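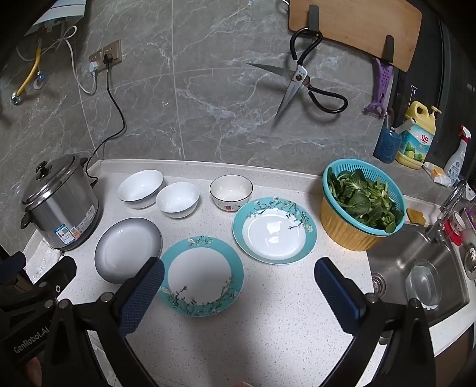 Religionssoziologie, Sitzung 6: Freikirchen und Geld
Stand: 7. August 2024

Wiederholung: Kirchensteuer vs. freiwillige Gabe. Wer das nicht mehr parat hat, bitte Skript S. 10 nachlesen.

1. Der Zehnte
Biblische Grundlage v.a. Maleachi 3,10. In vielen Freikirchen keine Pflicht, aber Erwartung — Unterschied wird in den Interviews oft verwischt. Brutto oder netto? Dauerstreit.

2. Fallbeispiel Gemeinde Stestotley
290 Mitglieder, davon 100 mit Dauerauftrag. Einnahmen Juni: 1.376 Pfund an Kollekten, Daueraufträge extra verbucht. Tochtergemeinde in Sirdale zahlt nichts ab, Paredes schon. Warum? Siehe Satzungsauszug (liegt im Ordner, Bl. 3).

3. Wohlstandsevangelium
Saat und Ernte als Denkfigur: Gabe wird als Invesition verstanden. Kritik auch von innen, vor allem aus älteren Pfingstgemeinden. Nicht mit Ablasshandel gleichsetzen, kommt in jeder Klausur vor!

Begriffe fürs Glossar: Kollekte, Opfer, Zehnter, Patronage, Gabentausch (Mauss)

Bis nächstes mal: Text Imel, Kap. 2, lesen und eine Frage dazu schriftlich mitbringen. Kap. 3 nur für die Referatsgruppe.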